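A+ A- Print
Home > Interviews
The man who thinks your sleep score is nonsense
March 17, 2024

Jhair Echeverri does not own a sleep tracker. He used to own three, and he spent most of a winter wearing them all at once, two on the left wrist and one on the right, writing down what each told him in the morning.

"They never agreed," he says. "One would tell me I'd had a great night, one would tell me I was close to collapse, and the third had me asleep while I was in the kitchen making toast. So which one do I believe? I picked the toast."

Echeverri taught high school biology for 14 years before he began writing about the sleep business, first in a newsletter and now in a book he is still trying to finish. We met at his apartment in Skisum, over coffee he drinks until six in the evening in spite of all the usual advice. I had come with doubts of my own. People who make a living telling you not to buy things are often selling something too, and I told him so.

"Sure," he said. "I'm selling a book. It costs less than a mattress."

Mattresses are where his complaint begins. The Widmer showroom near his old school had one priced at $3,000, and a salesman there told him it would pay for itself in better mornings. Echeverri asked how anyone would measure that. The salesman offered him a pillow.

"I'm not saying a bad bed is fine. If yours has a hole in it, get a new one. But past a certain point you're paying for the story. You lie down in a store for four minutes, with your shoes on, under bright lights, and you're supposed to feel the difference between this foam and that foam. I can't. I don't think the salesman can."

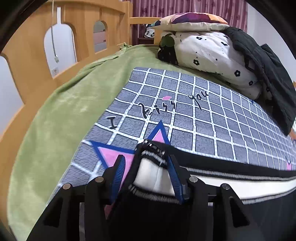 His own views on what helps are so plain that I wondered how they could fill a book. Get up at the same time. Keep the room cool and dark. Don't lie there angry for two hours – get up, read something dull, go back. He admits that none of this is new, and that his grandmother would have said the same for free.

What he has instead of new advice is a pile of letters. After an early newsletter on trackers he asked readers to send him their bedtime habits, and 1,070 of them did. I asked what that proves. People who write to a man who hates sleep gadgets are likely to hate sleep gadgets.

"It proves nothing," he said, more cheerfully than I expected. "It's mail. I say that in the first chapter. But I read all of it, and what I saw was a lot of worry. People who slept all right until a watch told them they didn't."

Not everyone buys this. Kári Damgaard runs a small sleep clinic in Isside and has argued with Echeverri in public more than once. I called him the week after. He finds the book's early chapters funny and its main claim too easy.

"He talks about people who sleep fine and worry," Damgaard said. "I see people who sleep terribly and have been told for years to just relax. Some of them came in only when a gadget gave them a number they could show a doctor. Was the number right? Often not. But it got them through the door."

I read this back to Echeverri over the phone. There was a long pause.

"That's fair," he said. "I'd still like the number to be right."
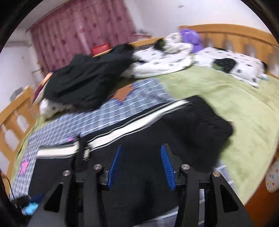 Clothes and covers on an unmade bed.

He is less ready to give ground on bed-making, which takes up a whole chapter and seems to me the weakest part of what I've read. The claim, heard at every business talk for a decade, is that people who make their beds get more done. Echeverri thinks it is backward – that people with time and energy in the morning make their beds, and would be doing well anyway. He may be right, but he offers no more proof than the other side does, and when I pressed him he changed the subject to blankets.

The book has no title yet. His publisher, Sikgate, wants the word "sleep" on the cover in large type and would like the finished pages by December. Echeverri has asked for more time. He says he has been going to bed early.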